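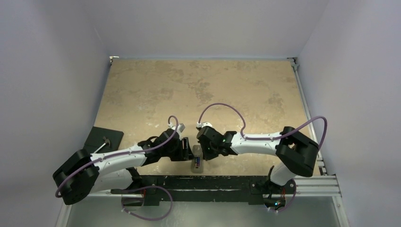
En octubre reabrieron el museo de Porum y fui, como fue medio pueblo, por las croquetas. Lo digo ya para que no se me acuse luego de impostora cultural.

El acto estaba convocado a las seis de la tarde. A las seis y media seguíamos en la explanada, mirando una puerta nueva que cierra estupendamente, tan estupendamente que el concejal no conseguía abrirla. Hubo aplausos cuando cedió. Creo que fueron los más sinceros de toda la jornada.

Hablaron cuatro personas y las cuatro dieron las gracias a las otras tres. El director, Mirko Rinaldi, leyó un discurso de once folios en el que la palabra «diálogo» salía tantas veces que mi cuñada empezó a darme con el codo a cada una. Tengo un moratón. También dijo que el museo guarda 2.469 piezas y que de momento se exponen 317, lo cual me dejó pensando en las demás, ahí abajo, a oscuras y sin discurso.

El edificio, eso sí, ha quedado bien. Era la antigua fábrica de hilaturas Bassi, donde trabajó mi abuela hasta que se casó y donde, según ella, en invierno se te helaban las pestañas. Ahora hay calefacción por suelo radiante y un cartel que habla de «la memoria térmica del espacio». Me habría gustado leérselo en voz alta.

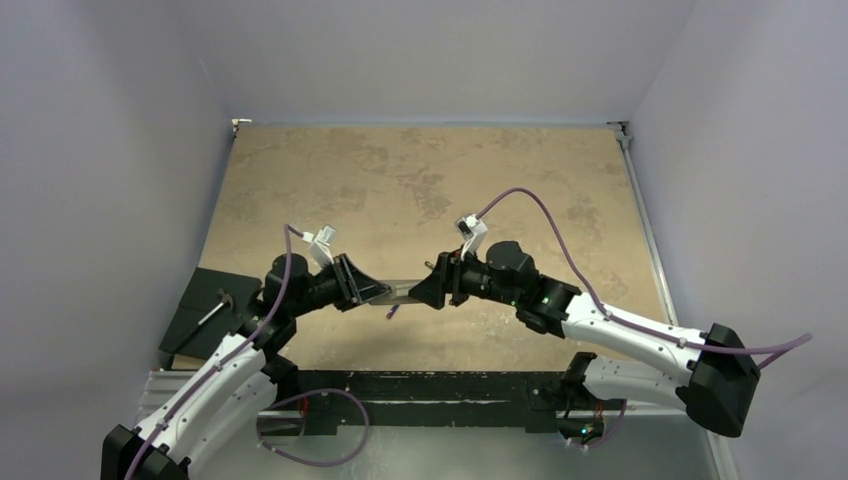 Dos brazos robóticos sobre una mesa de tonos beis.

La planta baja se la han dado a la historia local: telares, fotografías, un carro. La colección de etiquetas de hilo es una maravilla y no había nadie mirándola, así que me quedé allí un buen rato. La planta de arriba es para lo contemporáneo, y este año le toca a Tudur Wogan, un galés que vive en Skekau desde hace tiempo y que pinta puertas. Puertas cerradas, sobre todo. Después de lo de la entrada, más de uno lo tomó por una alusión.

A mí me gustaron. Hay una serie de puertas verdes muy pequeñas, casi postales, que me habría llevado a casa sin remordimiento ninguno. Wogan andaba por allí con una chaqueta prestada (le sobraban mangas por todas partes) y cuando le pregunté por qué nunca las pinta abiertas me contestó que las bisagras se le dan fatal. Once folios de diálogo y lo único que recuerdo entero es eso.
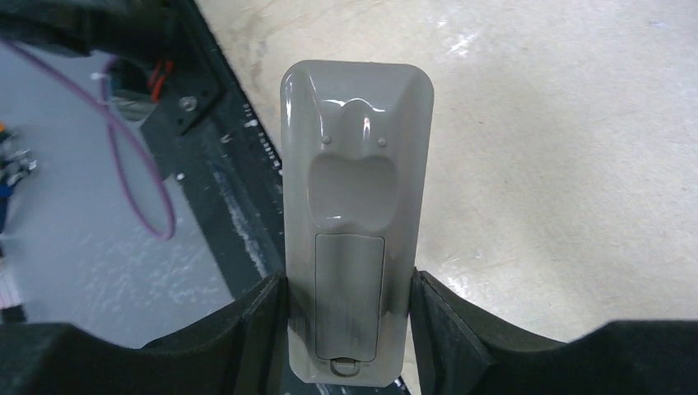
Luego vino lo del catálogo. Cuesta 40 euros, tiene 304 páginas y pesa como un lechón. Lo hojeé con la intención de comprarlo y di con la foto de mi abuela entre las obreras del turno de mañana, tercera por la izquierda, mal identificada como «Asunción». Se llamaba Remedios. Se lo comenté a la chica del mostrador, que lo apuntó en un papelito amarillo con mucha amabilidad y lo pegó encima de otros papelitos amarillos. Lo compré igual – y en mi ejemplar ya está corregido, a bolígrafo.

Las croquetas las ponía Flastier, el catering de la carretera, y se acabaron antes de que terminara de hablar la tercera persona. Los que estaban al fondo, cerca de las bandejas, no parecían lamentar la mala acústica. Yo llegué a una de bacalao. Estaba fría por dentro, pero tengo que ser justa: la masa era buena.

Volveré entre semana, por las etiquetas. La entrada es gratis para los empadronados si llevas el certificado, que se pide en el ayuntamiento, por la mañana, en la ventanilla que está al lado de la que pone Certificados.

Archivado en: Museos, Cosas del pueblo, Croquetas

Este blog utiliza cookies propias y de terceros. Si sigues navegando, entendemos que te parece bien. Aceptar | Más información

© Todos los textos son de la autora. Contacto | Volver arriba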